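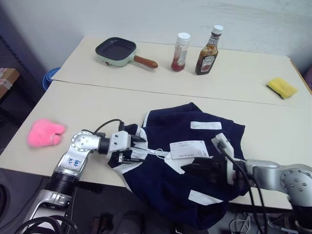
*Garment handling on the front table, kitchen items set out behind.*

**Drorum household chores trial: progress to 2025-04-03**

Prepared for the Juvby fund by Zainab Ugwu

The question you funded was whether a two-arm machine can do ordinary chores to a standard a household or a small shop would accept. Our answer at this stage is: some of them, slowly.

### Work done

We have logged 3,165 attempts across the chore list, of which roughly 300 were garment folding. Clothes are still the hardest part. Tea towels and flat cloths are mostly fine. Jackets and sports tops are poor, especially when the garment starts bunched up or part of it hangs over the table edge. The arms usually find a grip on an edge, but then lose track of which edge it is.

Price tags are a separate problem. Escobar asked for tagged stock to be included, as that is what their shop staff fold. A gripper that closes near the string can pull the tag along with the cloth.

Moving bottles, jars and pans goes better. In the last set of 96 kitchen attempts, most failures were with pan handles lying at an angle.

### Changes to plan

- Glove pairing moved to June.
- The Gurngate shop visit goes ahead once jackets improve.
- Gripper pads to be replaced; 4 sets ordered, not yet delivered.

### Spending

Within budget. The pads come out of the parts line. We would like to move the unspent travel money to operator hours, and need your agreement in writing before we do so.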